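**Can a machine fold the washing? Report of the second group**
Annapurna Venkataraman and Abundio Barajas

In our first report we wrote that picking up hard things, such as cups and boxes, is almost solved. Soft things are another matter. Our teacher in Pratville asked us to choose one chore and to study it well, so we chose cloth.
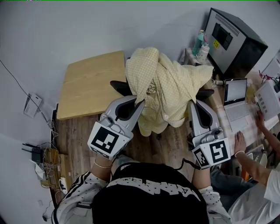
Folding has three steps for us: find a corner, lift it, and lay it on the other side. A person does all three without thinking. With grippers the first step is already slow, for there is no feeling of the fabric in the fingers. A crumpled cloth over an office chair, like the yellow checked one, is a hard start, as the corners may be hidden in the creases and the armrests come in the way.

We made 60 trials with hand-held grippers. In 47 of them we got hold of a corner, but only 11 ended in a fold that we would put in a cupboard. The cloth was mostly lost at the second step.

Our opinion is that a machine can help with flat towels quite soon. For shirts we are less sure. In December we want to repeat the trials on a table and compare.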